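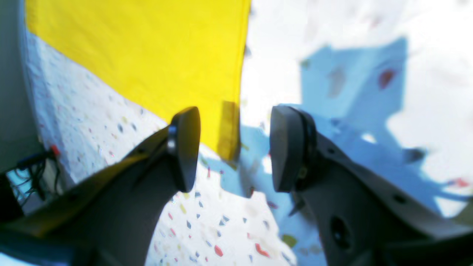
*Tips nearly together, yellow fabric behind and above, shadow on the worktop at right.*

**Ticket:** False "grasp held" on soft items, laundry tidy cell
**Opened by:** Samuele Messina, Getomex, Gilton site
**Assigned to:** Ettore Negri, Ostorix support
**Opened:** 27 November 2023
**Priority:** Normal
**Status:** Closed with workaround, feature request open

### Reported problem

The arm is set up to clear soft items off a speckled worktop and put them in a bin. With rigid items (cups, boxes, spray bottles) it does this without trouble. With cloth the controller sets `GRASP_HELD` and starts the lift, and then one of the following happens:

- the fingers come up empty and the flag stays set until the bin drop
- the fingers come up with one fold, which slides out during the lift
- the item comes up bunched and hangs past the bin rim after release

The first case is the one I need fixed. The other two we can live with for now. The task planner trusts the flag, marks the item as put away and moves on, so the item is still on the worktop when the run is reported complete.

October log totals: 2,112 grasp attempts on soft items, 360 with the flag set and nothing in the bin. Rigid items in the same month had none.

### Already tried by customer

- Recalibrated finger zero. No change.
- Cleaned the pads. No change.
- Raised grip force one step. Fewer slides, same number of false flags.
- Swapped the white dish towels for the yellow piece, in case the vision side was losing the cloth against the worktop. Segmentation is much better on yellow. False flags the same, so I don't think this is vision.

---

**Reply, E. Negri**

Please send the contents of `grip.cfg` and one full trace from a failed cycle, starting before the descent. I need commanded position, measured position and motor current on one time base.

Also confirm whether the planner picks the grasp point from the overhead camera only or corrects it with the wrist camera on approach.

**Reply, S. Messina**

Config and trace attached. The overhead camera picks the point. The wrist camera is recorded but not used for correction. I had it switched on in September and it kept chasing the chips in the worktop pattern, so I turned it off.

The relevant lines:

```
hold_mode = current
hold_current_pct = 60
hold_confirm = first
settle_timeout = 2,000 ; ms
min_width_check = off
```

**Reply, E. Negri**

`min_width_check = off` is the main problem. In current mode the controller decides something is held when motor current passes the threshold during closing. A rigid part stops the fingers early and the current rises, so the rule works. Thin fabric compresses to almost nothing. The fingers reach nearly the same position with or without cloth between them, and the current rise you see is the pads meeting each other.

In your trace the measured width at the time of the flag is the same as the width of an empty close. The controller has no way to tell the two apart with this configuration.

`hold_confirm = first` makes it worse. It accepts the first sample over threshold and never looks again.

Please run the following and report:

1. Close on nothing, ten times. Log final width.
2. Close on a single layer of the yellow fabric, ten times. Log final width.
3. Close on a bunched part of the same fabric, ten times. Log final width.

Start each one from fully open.

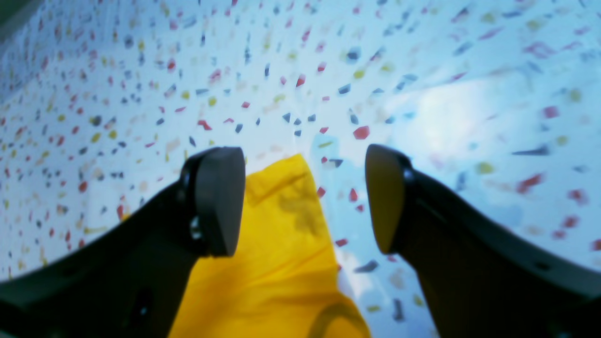 #### Category: Gripper / Hold detection / Deformable items

**Reply, S. Messina**

Done. Results:

| Condition | Final width | Flag set |
|---|---|---|
| Nothing | at zero, small scatter | every time |
| Single layer | overlaps the "nothing" scatter | every time |
| Bunched | clearly above zero | every time |

So a width check would separate bunched from empty and would not separate single layer from empty.

Approach start is with the fingers wide and clear of the fabric, as you asked. One thing I noticed while setting up is that the result depends heavily on where the item has a fold standing up. If there is a peak, the pads close on it from the sides and get plenty of material. If the planner picks a flat area, the pads come down, skate, and close above the cloth. The overhead camera can't see fold height, so it picks the centroid of the colored region. On a crumpled item the centroid is often a flat bit.

**Reply, E. Negri**

Agreed, and that matches what we see elsewhere. Two separate faults, then:

- A: hold detection accepts an empty close
- B: grasp point selection ignores fold height

A can be fixed in configuration. B is in your planner, but I can suggest a way around it.

For A:

```
hold_mode = current+width
min_width_check = on
hold_confirm = post_lift
```

`post_lift` rechecks width and current after the first part of the lift and clears the flag if either has dropped. It needs firmware from the October release or later. A single layer will now be reported as not held even when it is. For a tidy task that is the safer error. The planner retries, and the item is not marked as put away.

For B, use a pinch-and-gather routine. Descend with the fingers wide, press lightly, close slowly while keeping contact, then lift. Closing slowly pushes material into a ridge between the pads. It costs cycle time. The routine is in the Iyengar motion library under `gather_pick`, if you have the license for it.

**Reply, S. Messina**

We have the license. Firmware updated, config changed, `gather_pick` substituted for the standard pick on anything labeled soft.

First problem: on large items the cloth rides up over the jaws. The post-lift check passes, but on release the material stays draped on the finger bodies and doesn't fall. I now get "released" with the item still on the gripper.

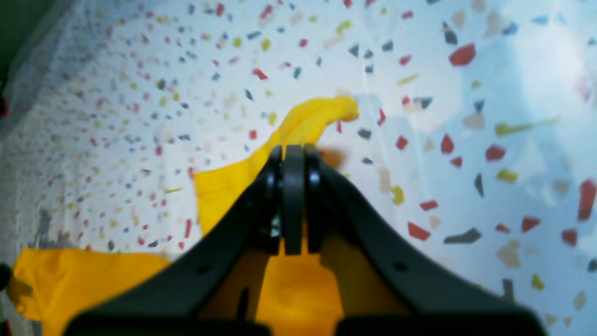

*Twisted fold reaching past the hinge, more cloth showing between the jaws.*

**Reply, E. Negri**

Your press depth is probably too large. The routine assumes a small item on a flat surface. With a big loose item, a deep press puts the finger bodies among the folds, and closing gathers cloth around them as well as between the pads.

Reduce `press_depth` to the minimum that still registers contact. Add a wrist shake on release (`release_shake = on`), with the gripper inside the bin rim before it starts. If the item is still draped after the shake, back the arm out along the approach direction before moving sideways.

I don't have a sensor answer for "is anything still hanging on the fingers." Width and current only tell you about the space between the pads. You would have to use the wrist camera, with the fabric color as the test, and that only works while your fabric color differs from the worktop and from the gripper.

**Reply, S. Messina**

Press depth reduced, shake on. Draping has mostly gone on the yellow piece. It still happens with fitted sheets, which I have taken off the soft item list.

The wrist camera color check works for yellow. It doesn't work for the white towels, and the chip pattern in the worktop sets it off when I widen the color range. Leaving it on for yellow only.

No false "put away" reports since the change. Retries are up a lot, and a load that a person would clear in a minute takes the cell most of a coffee break. That is acceptable for our demo floor. I would not sell it to anyone with a laundry room yet.

### Resolution

- Fault A: configuration. Fixed with `current+width` and `post_lift`.
- Fault B: worked around with `gather_pick` at reduced press depth.
- Draping on release: reduced with `release_shake`. Open for large items.
- Feature request filed: thin-material hold detection from pad vibration during lift. No release assigned.
- Documentation request filed: the `hold_mode` page should state that `current` alone is not suitable for fabric.

Customer agreed to close. Reopen on this ticket if false flags return after the next firmware update, and attach the same trace format.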